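Trinex Lustedstead table, light wood finish
Review by Pilar Herrera

I bought the Lustedstead as a work table for the back room, where it gets used for sorting mail, cutting fabric and the occasional meal. I have had it long enough to have opinions. It came from the Trinex store in two boxes, one for the top and one for the legs and hardware. I paid 300 for it, delivery included.

Assembly took most of an evening. The leg bolts go in from underneath and the holes lined up on the first try, but the hex key in the bag is too short to get a decent turn on the two inner bolts. I used my own. The instructions are drawings only and step four shows the crossbar upside down. Pascual Jara left a comment under the store listing saying the same thing, so it isn't only my copy.

The top is the reason to buy it. The wood is pale, close to cream in places, with long curved grain in beige and tan. My old Reuter desk had a printed pattern that repeated every foot or so, and I got tired of looking at it.

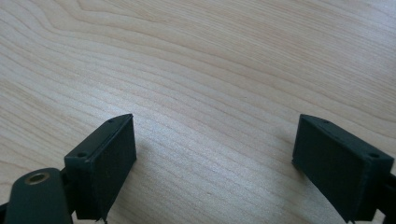

Do you need to oil it before using it?
The care sheet says the top comes sealed and asks only for a damp cloth and mild soap. I have followed that and added nothing.

The surface is smooth and flat. I can write on a single sheet of paper without the pen catching, and a ruler sits flush. Fabric slides on it a little too easily, so I put a mat down for cutting. I would do that anyway to keep the blade off the wood.

It does reflect light. My window is opposite the long side, and in the afternoon there is a bright patch where the grain goes hazy and nearly disappears. If you read or draw at a table, think about where the lamp goes. A shaded one off to the side works better for me than the overhead fixture.
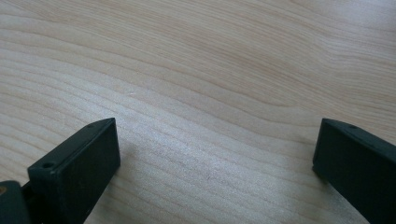 Lustedstead top, bare. The grain washes out where the light hits it.

Small things show up on a top this pale. Pencil dust, coffee and dark thread are all easy to spot, so I wipe it more often than I wiped the Reuter. Pencil comes off with the cloth. A ring from a mug I left overnight needed soap and a second pass.

The legs are fine. There is a slight wobble on my floor, which is not level, and the screw-in feet took care of most of it. Check the bolts after the first couple of weeks — two of mine had loosened. The crossbar is set low enough that I bump it with my foot when I pull the chair all the way in. Taller people will probably notice it more.

I also looked at the Zistarance, which has a drawer and a darker top. It costs more and the drawer takes up knee room. If you need storage it may be the better pick. I keep my supplies on a shelf and didn't want to pay for a drawer.

Good: the top, the bolt holes, easy cleaning.
Not so good: the hex key, the drawing for step four, glare near a window, the low crossbar.

I would buy it again at the same price. Replacement feet are sold separately under part number 1351.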